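Liklow Everyday Tee, Dusty Blue
Item 396. Sizes S to XXL. Ships flat.

A plain T-shirt in a blue that leans violet when it feels like it. Creases readily and holds a grudge.

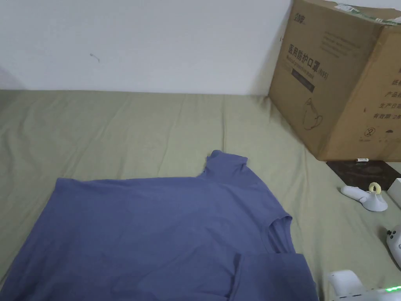

Everyday Tee in Dusty Blue, one sleeve folded in

To fold: lay it face down on the bed, bring in the sleeves, then the sides, then fold up from the hem. A bed works fine. A white tabletop works too, and is kinder to your back. 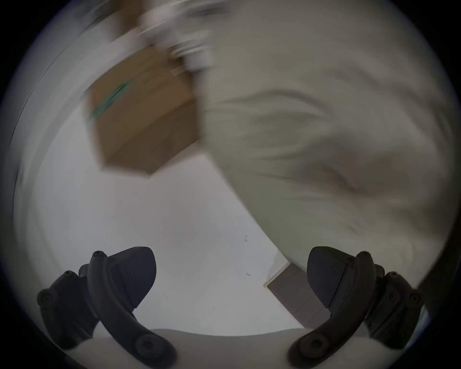

Anel Kekana
Product Editor, Liklow

Machine wash cool, tumble low. Iron if you're expecting company. Returns accepted unworn, folded or otherwise.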